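Tirnia Card and Door Access Project
Progress report to the Office of Finance and Administration, Arnaud College
July 4, 2019

Reporting period

This report covers work done since the last report in February. It follows the order of the work plan attached to the funding agreement: card records, door hardware, software interfaces, card issue, training, budget, risks, and work planned for the next period. Items closed in the February report are not repeated.

Status

The project is on schedule for card records and card issue. Door hardware is three weeks behind the work plan. The interface to the housing system is five weeks behind. The end date in the agreement has not changed, and no extension is requested at this time.

The scope is the same as approved. Tirnia replaces the magnetic stripe cards and the two older door control systems with a single contactless card and one control system, Zosgate, supplied and installed by Virkorport. Meal plan, library borrowing and print accounts will move to the new card number. Parking permits remain out of scope and continue to use windshield tags.

1. Card records

The old systems kept separate tables of cardholders. The academic side keyed each record to the student or employee number. The residence side keyed each record to the card number itself, so a person who lost a card and was issued another one appeared as two people. Matching the two tables left 1,919 records with no clear owner. Most belonged to former students whose cards had been closed on the academic side and left open on the residence side.

These records were sorted by last use. Records with no use in the past two years were closed in bulk after a notice period. The rest were checked by hand against the registrar's file and the payroll file. The hand check was finished in this period. A small group of contractor cards could not be tied to a current contract, and these were closed with notice to the department that had asked for them. Two departments asked for cards to be reopened, and both requests were met the same day.

The record format for the new system is now fixed. Each person has one record, one card number and any number of access groups. A change of card does not change the record. Access groups are set by role and term dates, and they expire unless the source system renews them. Departments can still request individual access, but each request must carry an end date. The longest end date the form will accept is the last day of the fiscal year.

2. Door hardware

There are 457 doors in scope. Readers, controllers and wiring have been installed and tested on all but 95 of them. The remaining doors are in the science building, the boathouse and the older part of the residence block.

Delay in the science building has two causes. The door frames on the lower levels are steel and filled with grout, and the standard reader backbox does not fit without cutting. Virkorport has proposed a surface-mounted reader with a shallow box. A sample was fitted to one storeroom door and accepted by Facilities. The second cause is access: several rooms can only be entered when classes and lab work are not in session, and the spring schedule left fewer free days than the work plan assumed.

In the residence block, work was held until the end of term at the request of the housing office. It started again after move-out. The boathouse needs a new network connection before its controller can be installed. The trench for this connection is part of a separate drainage job, and the project depends on that job's dates.

Each door is tested in five steps: valid card, expired card, unknown card, loss of network, and loss of power. For the loss of network test, the controller must continue to admit cards it already knows and must store events until the connection returns. Three controllers of the first batch lost stored events after restart. Virkorport supplied new firmware, and it has been loaded on every installed controller. The test was repeated on the three units and passed. It has also been added to the acceptance sheet for all later doors.

Doors on fire exit routes are tested again with the fire alarm contractor present. This second test is complete for the library, the student center and the administration building. Tests for the gymnasium and the music building are booked.

Door labels in Zosgate follow the floor plans held by Facilities. Where a door has been renumbered on the plan and not on the wall, the plan number is used and the wall number is kept in the notes field. Security staff asked for this so that radio calls using the wall number can still be looked up.

3. Software interfaces

Student records. In service. The file runs every hour during the day and once overnight. New students are given a record when they confirm their place, and access is turned on from the first day of orientation.

Payroll and HR. In service for regular staff. Casual and seasonal staff are loaded by spreadsheet until HR finishes its own change to position codes. The spreadsheet template rejects rows with no end date.

Library. Tested with a copy of the library system. Borrowing, holds and fines all read the new number correctly. The changeover is planned for the break before fall term, when loans are at their lowest.

Housing. Late. The housing system sends room assignments as a complete list each night, with no marker for changes. Zosgate treats each list as new and sends a full update to every controller in the residence block, and the update was still running when students were leaving for morning classes. A small program that compares tonight's list with last night's and passes on only the differences has been written by Information Services. It works on test data. It has not yet been run against a move-in weekend, when almost every line changes, and the project will not accept it until that has been tried with last year's data.

Meal plan and printing. Both suppliers have confirmed the number format. Work starts in the next period.

4. Card issue

The two card printers were installed in the campus card office and a third was placed at the residence desk for use during move-in. Staff cards are being issued by department. Issue to Finance, Information Services, Facilities and the library is complete. Academic departments follow in the order agreed with the deans.

The old and new cards will both be accepted for 120 days from the first day of fall term. After that the old stripe readers will be switched off, building by building, and removed. Doors that still show regular use of old cards in the final month will be listed and the users contacted through their departments.

Photos already held by the college are reused when they are less than five years old. Everyone else can send a new photo through the college portal. The portal refuses files that are too small to print clearly, and this has caused most of the calls to the card office in this period. The help text has been rewritten to give the minimum size and to explain how to send the full file from a phone.

5. Training and documents

Security staff on all shifts have completed the console course given by Virkorport. Building managers have had a shorter session on access groups and reports. A written guide of eight pages is on the staff site, and a one-page version for departments is in draft. The guide for residence staff is waiting for the housing interface, as the steps for lockouts depend on it.

6. Budget

Spending is within the approved total. The equipment line is slightly under plan and the installation line is over, both as a result of the science building. The surface-mounted readers cost less than the standard model, but cutting and patching at doors already opened up was charged as extra work. The contingency line has been used once, for the controller cabinet in the student center, where the electrical closet had no free wall space. No further draw on contingency is expected for the doors now scheduled.

Invoices from Virkorport are paid by building, after acceptance. Two invoices are on hold until the fire alarm tests noted in section 2 are complete.

7. Risks

Housing interface not ready for move-in. If this happens, residence doors will open on the old cards for returning students, and new students will be loaded by spreadsheet at the residence desk. Staff time for this has been set aside.

Boathouse connection. If the drainage job moves past the end of summer, the boathouse stays on keys for fall term. This affects one building and does not hold up the rest of the project.

Spare parts. The shallow reader has a longer delivery time than the standard reader. Spares have been ordered with the main quantity.

8. Work planned for the next period

Complete door hardware in the science building and residence block. Run the housing interface with last year's move-in data. Change over the library. Begin meal plan and printing. Issue cards to academic departments. Publish the department guide. Start a weekly report of door faults, by building, to Facilities.

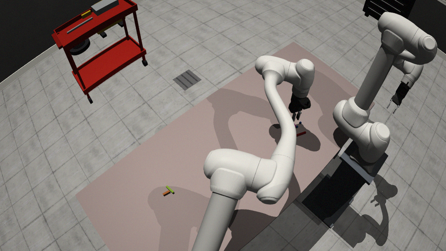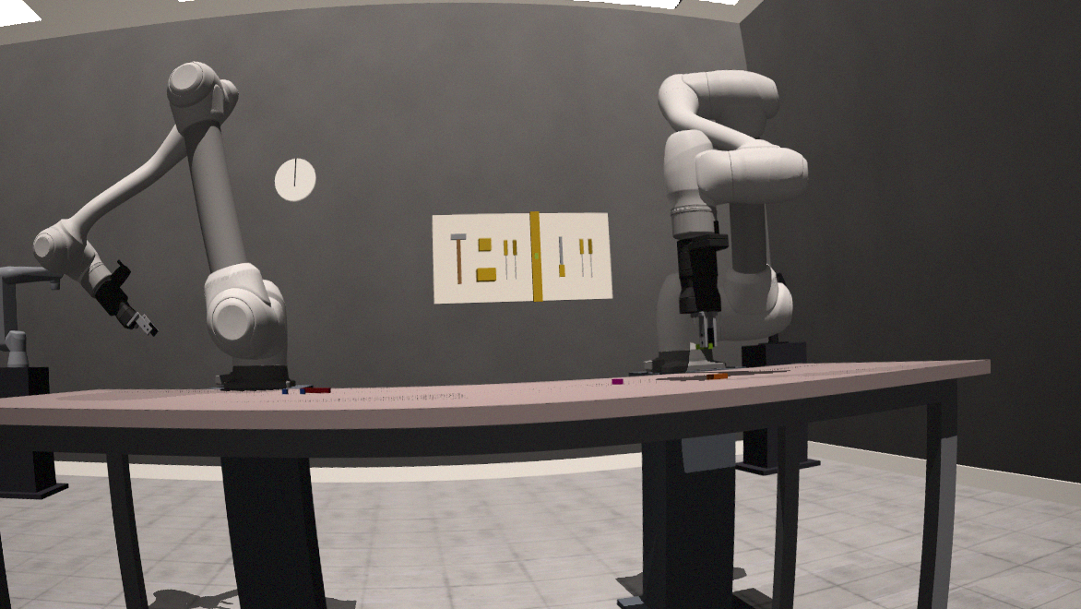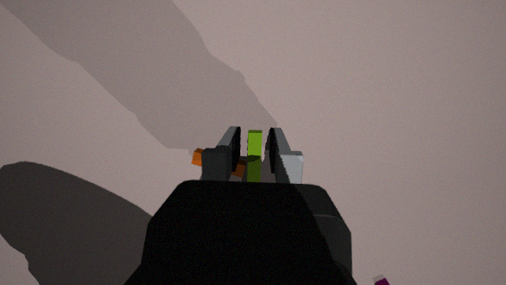
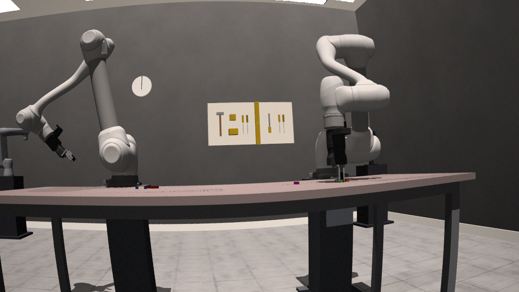
Will a staff member who already has a key to an office need to return it when the door is moved to the new card?

Keys to individual offices stay with the people who hold them, as most office doors are out of scope. Keys to any door fitted with a reader should be returned to Facilities once the door has been accepted and the holder has a working card. Facilities will write to each department with the list of doors and the return date.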